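The grower behind Stitetti starts talking before the kettle has boiled. We are in the back kitchen of an old dairy outside Hondmont, it's nine in the morning, and there are jars on every shelf. "Smell this one first," she says, and pushes a lid across to me. Lemon peel, then pine, then something close to black pepper. It is the cultivar she has spent most of her working life on, and she is still delighted by it.

Stitetti is a small licensed breeding house. It works on cannabis for the medical trade, and the plant everyone wants to hear about is Flino, a compact, early-finishing variety with balanced levels of THC and CBD. I had read plenty about the finished plant and almost nothing about how anybody gets to one, so that was my first question.

"Slowly," she says. "You put pollen on a branch, you wait, you collect your seed, and then you've got a tray full of strangers. They're brothers and sisters and they look nothing like each other. The first big sowing was 124 seeds, and I wanted to keep all of them. You can't. You haven't the room, and you'd go mad."

From those 124 she kept 33 after the first look, mostly on the strength of their stems and how closely the branches sat together. Smell came later. She rubs the stem of a young plant between finger and thumb and says you can get a fair idea at four weeks, though she has been fooled often enough. "There was one that smelled like a wet dog right up until week six of flower. Then, oranges! Proper marmalade oranges. I nearly put it on the compost."

By the end of that round she was down to 12 plants, and the two parents of the Flino line both came from there. One was squat and slow with very dense flowers, the other a leggy thing with wonderful resin and a habit of falling over. Most breeders I've met describe their selections in terms of test results. She has those too, in a ring binder, but she talks about the plants the way other people talk about their old school friends. 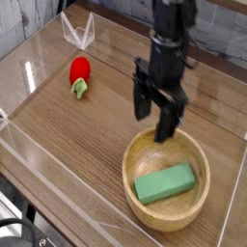

The cross took several attempts. The early seedlings had the mother's flowers but kept the father's floppy stems, and the whole bench had to be tied up with garden twine. So she went back and crossed the best of the daughters to the squat parent again, which brought the height down and, to her great joy, left the citrus alone. "I walked in one morning and they were all standing up on their own. I rang everyone I knew."

I ask about mould, as anyone growing in a damp valley must. It's her favourite subject, I soon find out. Dense flowers hold moisture, and a wet September can take a crop in a few days. She sent cuttings to Van Wyk, a nursery lower down the valley where the mist sits until lunchtime, and asked them to do nothing special at all. No extra fans, no fussing, just ordinary pruning and water when the pots felt light.

"They thought I was being cruel," she says. "But if a plant only does well when I'm stood over it, what use is it to anyone else?" Three of the lines rotted. The one that came through clean is the one that carries the name today.

We go out to the glasshouse to see it. The plants stand a little above waist height, with short gaps between the leaves and fat main stems, and the older leaves are just starting to go a dusky plum colour along the veins. She tells me this comes with cool nights and does nothing for strength or flavour -- buyers love it all the same. The smell in there is terrific, much greener and sharper than what was in the jar. That changes in the curing, she explains. Fresh, it's all lemon and cut grass. Give it a few weeks in the dark and the pepper comes forward.

For growers she has plain advice. Feed it lightly, less than you think, and stop when the leaf tips begin to darken. Take out the small inner shoots before flowering so that air can move through. Don't rush the drying, however pleased with yourself you are. She is just as plain about what she won't say. Questions about what Flino might do for this or that condition go to doctors and pharmacists. "I can tell you what's in it and how it grows. I'm a plant person."

What's next? She has a new tray on the go, a cross between Flino and an old narrow-leafed type that takes ages to finish and smells, she swears, of rhubarb. It's far too early to know anything. The seedlings are barely as tall as my thumb, and she has already moved one to the front of the bench.

"That one," she says, pointing. "Don't ask me why. Look at it, though!"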